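From: Siham Qaisi
To: Skukalus household money list
Subject: Re: [skukalus] Sinking funds, or just one big savings pot?

Raed Qudah wrote:
> We've got one savings account and everything comes out of it. Car
> insurance, the dentist, presents, the lot. Every August the balance
> drops like a stone and I feel broke, even though we earn enough.
> Do people really keep separate pots for all this? Seems like a lot
> of fuss for the same money. And how do you know how much to put in?
>
> Raed

Raed, yes, people really do, and I'm one of them, and I could talk about it all day! I'll try to keep it to one screen.

You're right that it's the same money. I said exactly that to Samuele when he first nagged me into it. What changed for me was being able to look at the savings total and know which part was already spoken for. Before that I'd see a nice fat number, book a weekend away, and then the insurance bill would land (ours comes in one lump, because paying monthly costs more with our insurer).

So, how much to put in. I went back through a year of bank statements with a pencil and wrote down everything that wasn't monthly. It took me one long Thursday evening and a pot of tea. The big one was car insurance at $729. Then the vet at $188, and $170 for the kids' summer swim lessons. I added up the whole list, divided by 12, and set up one transfer for the day after payday. One transfer, not nine! The splitting up happens on paper afterward.
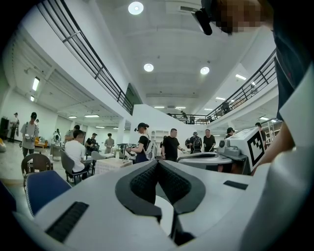
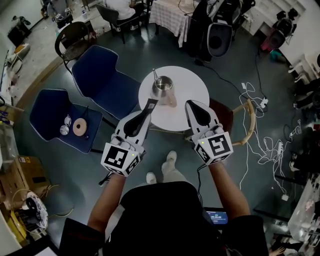
Where you keep the pots matters less than you'd think. Teguh has his in a spreadsheet called Jitska (don't ask me, it was called that when I joined this list) and it's a lovely thing, with a row for every bill and a column for every month. I started with it and then moved to an index card taped inside a kitchen cabinet, and the card is what stuck. If your bank lets you make named sub-accounts, try those first, it's the least work. Just check whether each one needs a minimum balance.

Two things I got wrong the first year, so you can skip them:

I started in May and the insurance was due in August, so of course a twelfth a month was nowhere near enough. For the first round you have to divide by the months you have left, and it hurts a bit. After that it settles down. If you can't manage it for everything, do it for the biggest bill and let the others catch up.

And I made way too many pots. I had one for birthday cards. Birthday cards! Now I've got six, and one of them is just called "house" and covers anything that leaks, squeaks or stops heating up. I put $70 a month in that one and don't try to guess what it'll be for.

Keep your emergency money out of all this, by the way. A dentist checkup you know is coming isn't an emergency. Jihad made that point here a while back and it cleared up a lot for me, I'd been raiding the rainy day money for things that were already on the calendar.

The part I really love is when a bill comes in and it's boring. I paid the car insurance last time standing in line at the grocery store and didn't even mention it at home until dinner.

If you post your list of yearly bills (leave the amounts out if you'd like) I'd be happy to look it over, and I bet a few others would spot something you've missed. Mine was the car registration, two years running.

Does anyone here do this with income that jumps around from month to month? My sister just went freelance and I don't know what to tell her about the transfer.

Siham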